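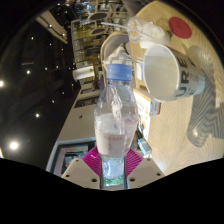
FOR IMMEDIATE RELEASE

Otberg Walking Club Opens Sign-Ups for Its Fall Long Walk

OTBERG, September 15, 2025 – Hi, everybody! I'm Gervasio Jara, I run the walking club here in Otberg, and I get to write the press release again this year because I'm the one who complained about the last one. So, the big news first: sign-ups for the Otberg to Maldonado Long Walk are open, and they stay open until the end of the month or until we hit 626 walkers. That number is what the parking field at Maldonado and the buses home can handle between them, and I've done the bus math so many times I could recite it in my sleep.

If you walked with us before, you'll notice the route has changed. We used to leave town by the old mill road, but the bridge there is closed for repairs, so we're going out past the orchards and up over Brolter Hill. It's a bigger climb than you're used to (sorry, knees!) and the view from the top is worth every step of it. You can see the river bend twice and, on a clear morning, the church tower in Maldonado where we finish up. I walked it with my sister last week and we stood up there far too long eating plums.

We're also adding a short walk for anyone who wants the party without the hill. It's 2 miles, flat the whole way, and strollers will do fine on it. Dogs are welcome on both routes as long as they're on a leash. My own dog has been training very hard by sleeping on my walking boots. 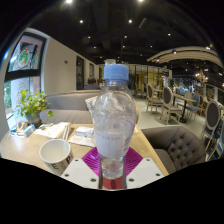 Water stops are the thing I get the most email about, so let me spell it out. The long walk has three of them: one at the orchard gate, one at the foot of Brolter Hill and one at the picnic ground on the far side. All of them have big jugs with taps, and you fill up whatever you bring. It doesn't have to be fancy – a plain clear plastic bottle with a screw cap is fine, and if the sides are a little crinkled it'll still hold a drink. Please put your name on it, though. The label around the middle is a good spot for that, and a marker will be on the table at the start. Last year I took home a whole crate of bottles that looked exactly alike.

Bristis, the bakery on the square, is feeding us again. They're baking cheese rolls and apple buns for the finish, and there will be a batch without nuts, kept on its own table. Soup is new this year! Bring a mug if you want some.

The money goes to the footpath fund. Last year's walk brought in $3,026, and that paid for the new steps behind the school plus the handrail people had been asking me for since I had hair. This time we'd like to fix the boggy stretch by the orchards, so you'll be walking right past the spot you're paying for.

Signing up costs $10 for adults and nothing for kids under 12. Walkers over 70 go free as well, and yes, I'll take your word for it. Forms are at the Otberg library desk and on the counter at Bristis. We could still use helpers for the morning shift at the orchard gate, so if you're an early riser and like handing out orange slices, come find me.

Press are very welcome to walk along or catch us at the finish. I'm happy to talk before the day too.

Contact: Gervasio Jara, Otberg Walking Club. Leave a message at the Otberg library desk and I'll call you back.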